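Porley Draft Stopper, 20-inch
Item 3039

A cloth tube full of sand. You lay it along the bottom of a door and the cold stays in the hallway, where it can bother the coats. There is no app. Jitow makes one with a zipper and a slogan; ours has a seam.

Cover: gray cotton twill
Filling: washed sand, sewn in
Colors: gray, or the other gray (item 714)
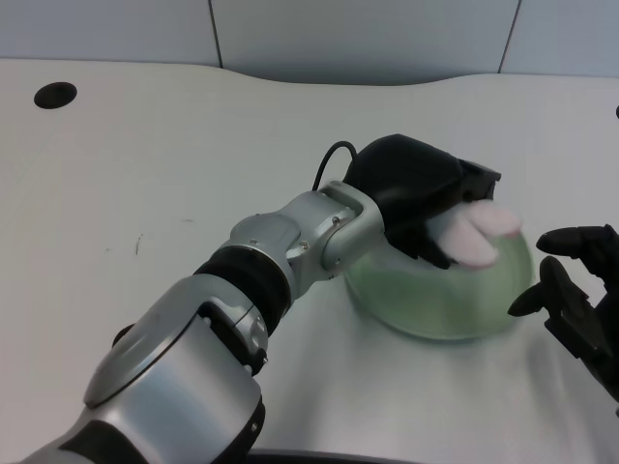
Can I wash it?
Wipe it with a damp cloth and let it dry flat. The sand does not come out, so please keep it away from your washing machine.

Fits inward-opening doors up to 20 inches wide, meaning pantries, closets and one bathroom in every old house. For a front door, buy two or see the Hoekstra double, item 153. Cats will sleep on it. We have stopped calling this a feature.

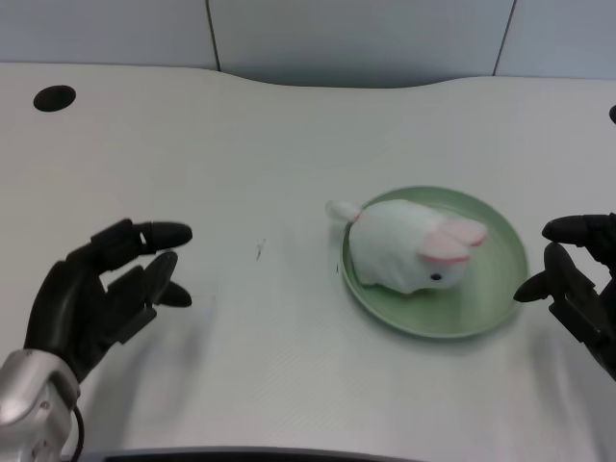 Đạt Huỳnh writes that his has held the pantry door shut since February, which he didn't ask it to do, and wants to know if the Rostilik wool cover fits. It does, with some tugging at the ends.

Ships Monday.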